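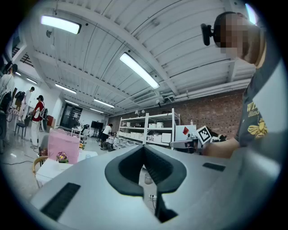 November 22, 2020

Storage and lighting survey, main room, second pass. The first pass was in March and the notes are thin, so I am starting over instead of patching them. Purpose: decide what moves to Drestwood, what stays on the brick wall side, and whether the lights get replaced before or after the shelving is shifted.

**Ceiling**

White corrugated, steel beams painted white to match. Fluorescents throughout. The fittings at the back are harder to reach than the ones over the work area and should be done on the same day as the pipe inspection, with the tall ladder out once and put away once.

Light readings, bench height, all fittings on, blinds down:

- under the long center tube: 462 lux
- in front of the brick wall shelving: 337 lux

Second figure is low for reading small labels. Gaétan wants a task light clipped to the shelf upright. I would prefer to turn the unit a quarter so the openings face the room, but that costs floor space. Left open.

Vent grille near the center of the ceiling: held a strip of tissue under it on a stick. Steady draw at the high setting, weak at the low setting. Filter date is not written anywhere I could find. Murray to ask Eltthorpe, who did the last service. Until then assume it is due.

Pipes and ducts along the side: wiped down a section with a dry cloth, fair amount of dust, no staining on the cloth. Did not check the joints. Need to do that before anything gets stored directly underneath.

**Shelving on brick wall**

White metal, four levels. White boxes and containers on the shelves. The problem is the same as in March: white boxes on white shelves, labels on whichever face happened to be up. Pulled each box, checked the contents against the list, put it back with the label facing out. Total time 40 minutes, of which most went on two boxes with no label at all. One was offcuts of sleeving. The other was a mix and has gone to Araba for sorting.

Scheme from now on:

1. Bottom level – heavy items, nothing glass.
2. Second – consumables in daily use.
3. Third – consumables in reserve, same order left to right as the second.
4. Top – light and empty containers only.

Florence objects to keeping reserve above daily stock because people will take from whichever is closer to hand. Fair point. Trying it until the next stock check, then we look at the counts.

The unit is not fixed to the wall. It rocks slightly when pushed at the top level. Two brackets into the brick, not into the mortar. Masonry bit is in the Mivville case, second tray. Theda has the drill.

**Tall cabinet**

Stands next to the shelves. White, red diamond on it. Stays where it is. A move means a new position on the room plan and a new sign-off, and there is no gain from either. Nothing is to be kept on top of it, small bottles included. I have written this on the sheet by the door as well. Door clearance measured with the shelving in its present position: opens fully. If the shelving is turned, it will not, which is another argument for Gaétan's clip light.

**Power and floor**

Leads on the floor are a nuisance when sweeping. Socket strips should be raised or at least pushed back against something solid. Small glass jars do not belong on the floor next to them. Jars go in a tray, the tray goes on a surface. Ordered 14 shallow trays from Masri, enough for the work area with a few left over.

Swept twice. Second pass picked up fine grit along the foot of the brick wall, probably from the face of the brick itself. A coat of clear sealer would stop that. Murray says the wall was sealed before we had the room; I see no sign of it. Test patch low down, behind the shelving, where it will not show.

**Order of work**

- Joints on pipe run checked first.
- Brackets next, shelves emptied from the top down.
- Sealer test patch while the unit is out from the wall.
- Filter, once Eltthorpe answers.
- Lights last. New readings at the same two spots, same height, blinds down.

**Open**

- Araba: contents of mixed box, keep or discard.
- Florence: printed labels, black on yellow, large type.
- Theda: drill back by the time the trays arrive.
- Me: redraw the room plan. The March one has the cabinet on the wrong side of the shelving.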